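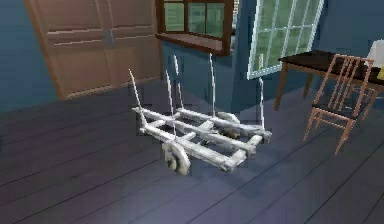 Wheeled frame with five uprights, rendered in gray.

2021-05-16
By Gunhild Lykkegaard

I gave up the storage unit in February and I've been meaning to write down how it went. Two people have asked me since then whether they should do the same, and I ended up giving them both long answers on the phone.

The unit was at Burnia, out past the feed store on the Plallent road. I rented it when I left the house in Skutudik and moved into the apartment, and the plan was to keep it for the summer. I had it for 3 years. The rent went up twice during that time, by small amounts, and it was on autopay, so I stopped seeing it. When I finally went back through the bank statements and added it all up, I had paid over $4,000 to keep things I couldn't have listed from memory.

That was the first exercise, and I recommend it. Before you drive out there, sit down and write what you think is in the unit. I got to about half a page. I had the dining chairs, my father's tools, the Christmas boxes, the winter tires and "kitchen." I was wrong about the tires. They were for the car I sold before the move, and I had given them to the buyer.

The first Saturday I went alone and it was a mistake. I opened a box of letters straight away and sat on an overturned crate reading them until my feet were numb. I took home one lamp. If there is paper in your unit, put it in the car unopened and deal with it at home, at a table, with the heat on.

The second time I brought Đức Lã from work, who had offered and who owns a van. He had no interest in the history of anything. He would hold up an object and wait. If I started telling him where it came from he put it down in the "later" pile and picked up the next one. We got through the whole back wall that way before lunch.

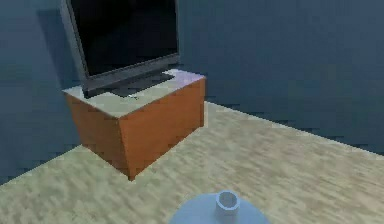
Television on a wooden cabinet, screen off.

The electronics were easy. I had kept an old DVD player, a printer, a radio alarm clock and a shopping bag full of cords, and I did not want any of them. The county takes them on certain mornings at the transfer station. You need proof of address, which I didn't have with me the first time, so bring a utility bill. They charge for some items and not for others and there is a sheet posted at the gate. Take out the batteries before you go. They ask you about it, and then you have to stand there and look for a screwdriver with cars behind you.

Books went to the library sale. They won't take encyclopedias, textbooks or anything that smells of basement, and a fair number of mine smelled of basement. I put those in the paper recycling after cutting the hard covers off, which took an evening.

The tools were harder. My father worked at Kirkegaard, the window shop, for most of his life, and he marked every tool he owned with a strip of green paint on the handle. I kept a hammer, the good level and a set of chisels I will never sharpen correctly. The rest I offered to my cousin's boy, who is doing a carpentry course. He came and got them the same day and sent me a picture of them hung up on a pegboard, green strips and all. I felt fine about it. I had expected to feel worse.

Furniture is where I lost the most time. I assumed people would want it. I had a price in mind for the dining set and I listed it at that price, then at half, and then as free if you could carry it. Three different people said they were on their way and weren't. The woman who finally took it wanted only the chairs, and she was happy to have them, and I took the table apart myself with a borrowed wrench.
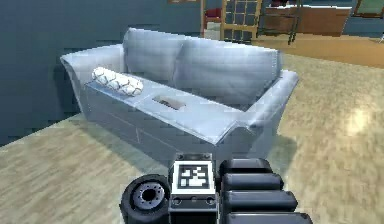 If I had to do that part over I would call the thrift store first. They do pickups, but they book out a couple of weeks, and they want everything on the ground floor and near the door. They also look things over before they load them and will turn down anything with a tear or a stain. The man was polite about it. He refused one armchair and took the bookcases and the bed frame.

Plan the end date around the billing date. Burnia wanted ten days' notice in writing, and an email counted, but a phone call didn't. The unit has to be swept and you have to take your own lock off. I forgot the lock. I drove home, got a call, and drove back out, so add that to the list.

What came back to the apartment was 7 boxes. Two of those are the letters and photographs, and they are in the hall closet behind the vacuum. I set myself the job of going through one envelope every Sunday, and I've kept to it except for Easter. So far I've thrown out less than I expected. I did find my aunt's recipe for the rye loaf, in her handwriting, with the oven temperature left off. I've been trying it at different settings and the last one was close, though the bottom was too dark.

The money from the rent goes into a separate account now. I set up the transfer for the same day of the month the storage payment used to go out, so nothing about my checking account feels any different. I haven't decided what it's for. The car needs brakes, so probably that.

One more thing for whoever is thinking of doing this in winter. The units are not heated, tape goes brittle and doesn't stick to cold cardboard, and the light in mine was on a timer that shut off every few minutes. Wear a headlamp and bring plastic bins if you have them. I still have 5 of mine, empty, with lids, if anyone local wants to come by and pick them up.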